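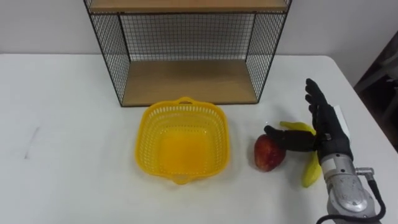

Chapter 7
Open Storage in the Home Kitchen

Food that is kept in sight is more likely to be eaten in time. This simple observation underlies much of the present chapter, which deals with the storage of goods that need neither a refrigerator nor a sealed container. Open storage depends on two kinds of equipment: fixed or standing shelves, which give goods a settled place, and baskets or trays, which allow them to be moved together. A basket with slotted walls, such as the yellow one standing before the wire-mesh and wood shelf, lets air reach fruit from the sides as well as from above. Handles at the rim make it easier to lift the whole load when the shelf is wiped down.

Students often assume that storage begins with buying equipment. Rønning and Fujimoto, whose household survey is taken up in Section 7.2, found the opposite order more useful. They asked 200 households in Vomineck to list what they kept at room temperature before choosing any shelf or basket. Many needed less space than they had expected — and a different depth of shelf.

By the end of this chapter, you should be able to sort common foods by the storage they require, measure a compartment and select a basket that fits it, and plan a weekly check of fresh produce. Key terms are listed on the facing page.

7.1 Sorting Before Storing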